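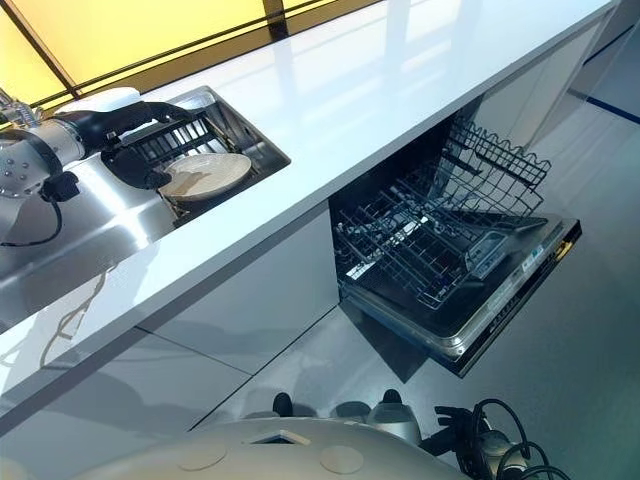 About Urketti

Urketti tests whether machines can take on ordinary chores in homes and small workshops. Our staff of 17 is led by Verena Frei. Loading a dishwasher remains one of our hardest tasks – a plate in the sink must be gripped, lifted and set into a rack without damage. Of 189 kitchen trials completed by February, most still required help from a person. We do not consider household robots ready for unsupervised work. Shop-floor sorting, studied with our partner Turnard, is further along.

Comments (2)

Iveta Slanina
Are the workshop results published anywhere?

Vojtěch Charvát
My mother would like one, once it can do pans.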